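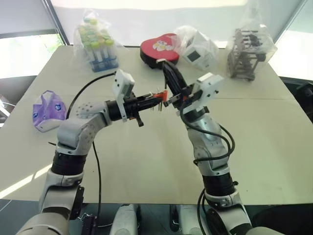
Dataset card: bimanual small-parts handling

Skultora Bench, release 2

Summary

Two arms, one table, small things that are hard to hold. The release has 2,848 episodes of handling objects between a pair of parallel grippers, collected to help answer a question people keep putting to us: can these machines do shop-floor chores yet? Our answer so far is no, with a few exceptions we don't fully trust.

What the work looks like

The small orange part with the thin metal pins is the one we would point a skeptic to. A person picks it up, turns it over and passes it to the other hand while talking about lunch. For two arms it is a planning problem, a grasping problem and a patience problem. Pins are thin and fingers are stiff. Clear plastic bags are no easier – the film throws glare, and depth estimates on it are poor.
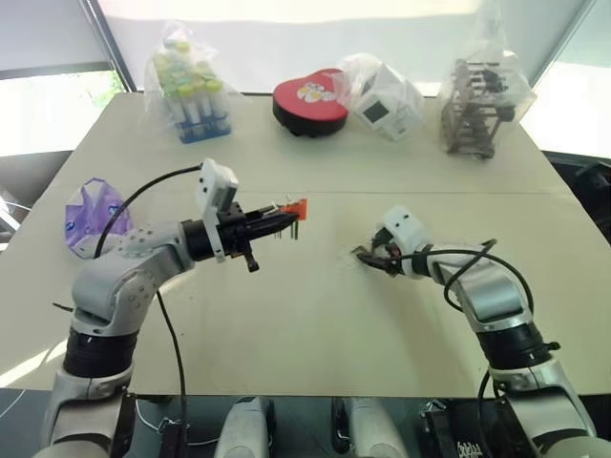
Deolinda Ramalho wrote the scoring rules, and they are strict on purpose. A part that ends up in the right gripper with a bent pin is a failure. So is a handover that needed a human to nudge the table. Earlier results looked better mostly since we were kinder.

Splits

train: 2,404 episodes
validation: 144
test: 300

The test split was held back until September. Please don't tune on it.

Known problems

Daylight changes from episode to episode, and sun on the tabletop confuses more policies than we'd like.
Everything was recorded at a bench. A bench is not a production line, and it's certainly not a kitchen.
Success labels were checked by one person, Rui Azevedo. Disagreements with him are welcome – open an issue.

Not intended for

Claims that a robot is "ready" for assembly work. Anyone quoting a success rate from this set should quote the time per episode next to it.

Contact

Dennis Whiteley for access, Deolinda Ramalho for scoring.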